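About Faklow

Can a machine fold your laundry yet? People ask us this within a minute of hearing what we do, and the answer is "some of it, slowly, and please don't hand it a fitted sheet." We love the question anyway. It's the reason the company exists!

Faklow began in the back half of a print shop on Arncombe Street, where Renu Pant was trying to get a robot arm to stack T-shirts for the shipping table. Stacking went fine. Picking up the next shirt did not. It came up by the sleeve, or two came up together, or the arm closed on air and carried nothing very carefully to the box. Renu called Akash Singhal, who had spent years on packing lines, and the two of them have been arguing about cloth ever since.

We work on chores. That means folding, sorting, wiping down, putting away, and on the shop-floor side, bagging and kitting small parts. Cloth gets most of our attention because it's the hardest thing we've tried. A mug is the same mug whichever way you turn it. A black shirt dropped on a bed is a new shape every time, and black is miserable for cameras, with creases that fade into each other and edges you have to guess at. Put it on a flowered blanket and there's a second puzzle underneath the first one.

So we start with people. Somebody who has folded clothes all their life does the job with hand-held grippers, on an ordinary bed in an ordinary room, and our software learns from what the grippers saw and how they moved. It's surprisingly hard to fold with two fingers on each side (try it with kitchen tongs), and everyone who joins us spends their first morning finding that out.

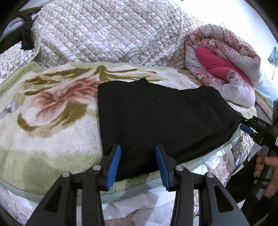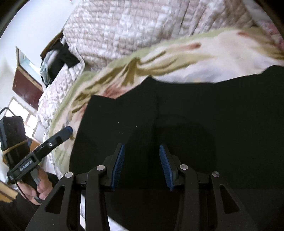
Black cloth on a flowered blanket, with a pair of hand-held grippers.

Where are we now? Our current system, Drukar, gets a towel folded in thirds most of the time. In our June trial we gave it 1,000 pieces of mixed laundry, one after another, and it finished 913 to a standard that Akash would sign off on. He is picky, so we were thrilled. But those were towels, pillowcases and plain tees, laid out on a table. On a bed, with covers that slide around under the work, it still needs help far too often. Socks are coming along. Hoodies, no.

Shop floors are further ahead, to be fair. Goel, our kitting cell, puts screws and brackets into bags all day and gets on with it, mostly because the trays are always where they should be. Bedrooms don't come with trays.

We don't think a laundry robot is arriving in your house next year, and we'll tell you so if you call. We do think the small pieces are getting good fast, and it's a wonderful time to be working on them. The first time Drukar pulled a corner flat without being told to, the whole room yelled.

If you run a laundry, a hotel linen room or a small packing shop and have a boring job you'd like us to look at, write to us. For cloth work, 100 pieces is enough for a first look and 300 is better. Wrinkled is fine.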